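Home Talks Notes Archive Contact

Speaker notes, lighting older apartments, 26 March 2024

Open with the landlord story. Keep it short, last time it ate half the slot. Then straight to the survey: 226 tenants asked, 98 said they never turn the main ceiling light on in the evening. Pause there. Let them think about their own place.

Why? Glare, mostly. One bare bulb, middle of the room, everybody looks tired under it. Halász building is the good case, 40 units, same wiring as the 50s, we only changed shades and bulbs. Mention Jenő Barta did the bulb swaps, thank him if he's in the room.

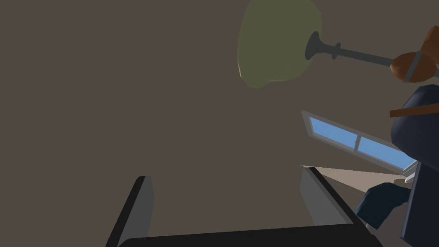
Color of the shade matters more than people expect. Dark shade eats light, sends what's left up or down, walls go dim. Take the olive green shape on the slide, big rounded thing, a bit like a lampshade, up against all that plain brownish-gray. Ask the room what they'd do with a surface that size. My answer, paint it lighter before you buy a stronger bulb. Paint is cheap. Somebody will ask about matte vs gloss, say matte, move on.

Costs next. Whole Halász job came to $1,044 in shades. DON'T get into the Kunomero quote, still arguing with them. Sereck samples are in the bag, pass around, get them BACK this time.

Dimmers: two minutes max. Old dimmer plus new bulb equals flicker, tell them to check teh box. Tarik slide if time, skip if not.

End on bedrooms. Lamp low, lamp warm, switch you can reach from the bed. Follow up survey goes out in November, sign up sheet by the door. Questions

14 shares 3 comments

Contact | Copyright | Back to top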